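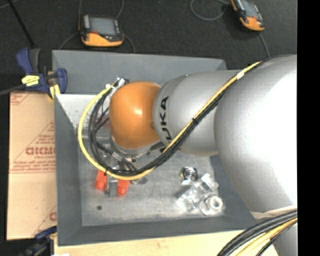
Ticket: arm stops mid-pick on the open day demo
Site: Koltcombe, demo area
Raised by: Ayodele Bako
Status: closed, one follow-up

Ayodele, first entry

Right, I'm logging this as I go so that Hugo can read it from Geltham and doesn't have to ring me every ten minutes. The open day is in June, we've got school groups in the morning and the Jodau people after lunch, and the bin picking demo has started stopping on me.

What happens is this. The KUKA goes down into the grey bin, closes on a part, starts to lift, and then the whole program halts with "grip lost". Sometimes the part is still in the fingers when it says so! You acknowledge it on the pendant, it goes home, it carries on quite happily, and then it does it again. I ran 200 picks this morning to get a proper idea and it stopped on a lot of them, mostly on picks over towards the far wall of the bin.

Things I've tried already, so please don't tell me to try them:
Restarted the controller. No change.
Restarted the PC. No change, apart from me having to log in to everything again.
Swapped the red fingertips for the spare pair. No change.
Wiped out the bin. No change, but I did find a washer I'd been blaming somebody else for.

Hugo, reply

Hi Ayodele. Is the bin moving? If it shifts a few millimetres when the gripper pushes down, the grip comes out crooked and the width check fails. Also send me the width threshold you're running, I think we changed it for the Kanagaratnam visit and I can't remember if anybody changed it back.

Ayodele

Bin is clamped to the table. I leaned on it fairly hard and it didn't budge, so I'm crossing that one off. (The table did creak a bit. Different ticket.)

Threshold: you're right, it's still on the Kanagaratnam number. I've put it back to the old one and done another run. Better! The small clear plastic bits are picking fine now, and those were the worst, because they're thin and the gripper closes so far that the old setting thought it had nothing. But I still get the halt with the arm stretched out to the far wall, and it doesn't care what the part is. It did it once on an empty grip test with no part at all, so I don't see how it can be the parts.

Hugo

OK so two faults on top of each other. Lovely. If it's position and not part, I'd be looking at the cables. When the wrist turns to reach the back, does the loop pull tight? The sensor signal comes down the same run as everything else. If it drops out even for a moment the program takes that as grip lost.

Try this: slow the arm right down, jog it to the far wall by hand, and turn the last axis through the whole range it uses in the demo. Watch the sensor light on the input page while you do it, don't watch the arm. Well, watch the arm a bit.

Ayodele

Did that. Log says fault number 1195 came up each time, and it comes up at the same wrist angle every time, give or take a whisker. The input goes off, then on again as I turn back. I could do it on demand by the end, I felt like a light switch.

So I had a good look at the connectors up at the wrist with the arm powered down. One of them wasn't fully home. I could turn it nearly a quarter turn with my fingers, and I don't think it ever should have let me. I did it up properly, and then I cut the tie halfway along the run and gave the loop a little more slack before putting a new one on. Not loads, I don't want it dragging through the bin or catching on the fingers.

Jogged it to the same angle, input stays on. Went past the angle, stays on. Wiggled the cable like you're always telling me not to, stays on.

Hugo

Good. Don't wiggle the cable. Now run it properly, at demo speed, and leave it going while you have your lunch. I'd want 2000 picks without a 1195 before I'd put it in front of Jodau.

Ayodele

Lunch was had, and then a fair bit of the afternoon and evening as well, because 2000 is a lot of picks. No 1195 at all. There were 4 genuine misses, where it closed on nothing, opened, and went back for another go by itself, and I quite like that for the open day. The kids will enjoy it more than the ones that work.

Notes for whoever is running the demo on the day:

Start it with the parts spread out a bit. If they're all in one heap in the corner it spends ages nudging them and people wander off.
If it halts, look at the fault number first. Grip lost with 1195 means stop and check the wrist connector, don't just acknowledge and carry on like I did all morning.
Keep visitors behind the line when the arm's live, including the ones who tell you they've worked with robots for years.
Pendant stays with whoever is doing the talking. Don't hand it to the school groups, however nicely they ask.

Hugo

Happy to close. Can you save the threshold into the demo program itself, so it loads with it and stops being a thing we have to remember? And order a proper strain relief clip for the wrist end, the tie is fine for one open day but I don't want to find it still there at Christmas.

Ayodele

Threshold saved and tested with a cold start. Clip's on order, opening a follow-up for fitting it. Closing this one.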